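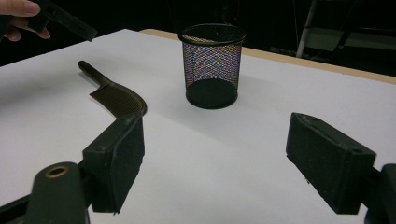

Presse > Mitteilungen > Büro und Arbeitsplatz

Weniger auf dem Tisch: Saritz prüft, was Ordnungshelfer im Büro taugen

Wunidau, 29. Juli 2024. Kaum ein Versprechen wird im Büroalltag so gern verkauft wie der aufgeräumte Schreibtisch. Die Beratungsstelle Saritz hat deshalb im Mai 104 Beschäftigte gefragt, was sie auf ihrer Arbeitsfläche tatsächlich benutzen. Das Ergebnis fällt für die Anbieter von Schalen, Boxen und Einsätzen wenig schmeichelhaft aus: Nur 7 Befragte gaben an, mit einem mehrteiligen Ordnungssystem schneller zu arbeiten als vorher.

«Wer vierzehn Fächer kauft, hat danach vierzehn Fächer aufzuräumen», sagt Lorenz Kälin, Projektleiter bei Saritz. Ob ein leerer Tisch die Konzentration fördert, lasse sich aus der Umfrage übrigens auch nicht ablesen. Entsprechende Werbeaussagen solle man sich belegen lassen.

Saritz empfiehlt bis auf Weiteres die schlichte Lösung: einen einzigen Stiftebecher, weit hinten auf dem Tisch, und davor freie Fläche. Eine helle Unterlage aus Papier schadet nicht, ersetzt aber kein Aufräumen.

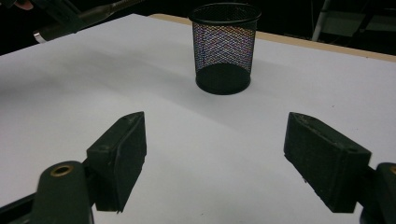 Stiftebecher aus schwarzem Drahtgeflecht auf weissem Papier.

Auch beim Becher rät die Beratungsstelle zur Nüchternheit. Drahtgeflecht sieht leicht aus, hält aber feine Minen und Staub nicht zurück; ein geschlossener Boden ist das Mindeste. «Ein Designpreis macht den Kugelschreiber nicht auffindbarer», sagt Tharun Kandasamy, der die Umfrage ausgewertet hat.

Die Auswertung trägt den Titel «Ella räumt auf» und kann bei Saritz kostenlos bezogen werden. Gedruckt werden 500 Exemplare. Eine Fortsetzung zum Thema Schubladen ist vorgesehen, ein Termin steht noch nicht fest.

Kontakt: Saritz, Medienstelle, Wunidau

Seite drucken | Per E-Mail versenden

Weitere Mitteilungen
Ablage auf Papier: Was wirklich aufbewahrt werden muss
Radonjić übernimmt die Leitung der Medienstelle
Stehpulte im Grossraumbüro: viel gekauft, wenig gestanden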